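Filed under: Reviews / Manipulation / Learning from demonstration

We use cookies to remember your preferences and measure traffic. Accept all | Manage settings

Review: Pluvora 2, a training recipe for two-armed tabletop robots

Pluvora 2 is a package of three parts: a recording tool, a training script and a set of starting weights. It learns tasks from demonstrations given by a human operator. The first release handled one arm and needed a lot of tuning by hand. The second handles two arms, and the authors at Tarklow claim that a new task can be taught in an afternoon. I ran it for most of July on a pen-tidying task, in which loose pens and pencils have to go into a pot.

Method

The main change is in how the policy deals with time. The older version predicted a fixed block of motion, carried it out, then looked again. Version 2 predicts a block of the same length but may abandon it early if the camera view drifts too far from what it expected. The threshold is a single number in the settings file. Set low, the arm hesitates over every item. Set high, it behaves like the old version, and will carry on lowering a pen beside a pot that has been nudged out of place. The default is sensible and I left it alone after the first week.

The second change is a labelling pass. Each demonstration is cut into reach, grasp, turn and release, and the cuts are made automatically. They were mostly right. The boundary between turn and release was the weak one - it was often placed late, so I corrected it by hand in the worst recordings.

Results

I recorded 800 demonstrations and kept 593 after discarding fumbles and recordings with dropped frames. Training on the kept set gave a policy that handled pens well and pencils less well. Hexagonal pencils tend to settle on a flat side and are picked up cleanly, but they shift in the fingers during the turn, and the point then arrives at the rim at the wrong angle. Capped pens were the most reliable items throughout.

For comparison I trained the same network without the labelling pass. It reached for the right item nearly as often but released early far more. On this task the labels seem to matter more than the early stopping, although the manual gives them a page and a half against a whole chapter for the other.

I also tried the Herath baseline, a plain imitation method that many people will already have installed. It trains faster and is easier to debug. With the pot in a fixed position there was little to choose between them. With the pot moved between trials, Pluvora 2 was clearly ahead. 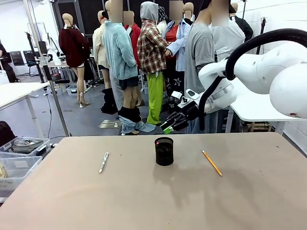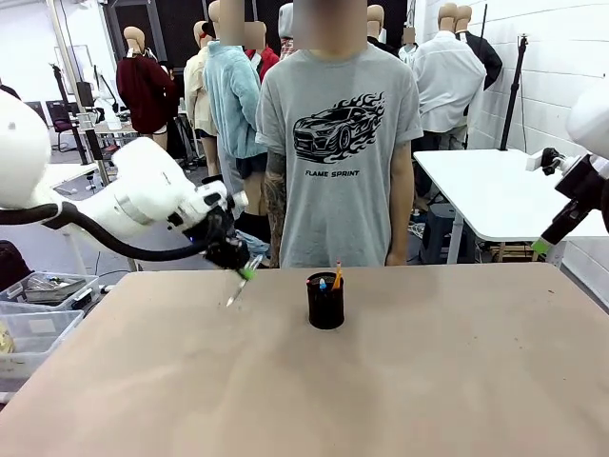 Complaints

The recording tool writes 2,559 small files for a medium-sized session and has no option to pack them. Copying them to a training machine over a slow network is tedious. The Gromitz converter will merge them, but it drops the labels unless told otherwise, and the flag for this is missing from its help text.

Error messages are poor. A mismatch between left and right arm clocks is reported as a missing camera. Calibration has to be repeated whenever the software restarts, even if nothing has moved.

Can the policy be trained without correcting the labels by hand?
It can, and the result is usable, but expect more early or late releases at the pot. Correcting the turn and release boundary in the worst recordings took me one morning and was worth the time.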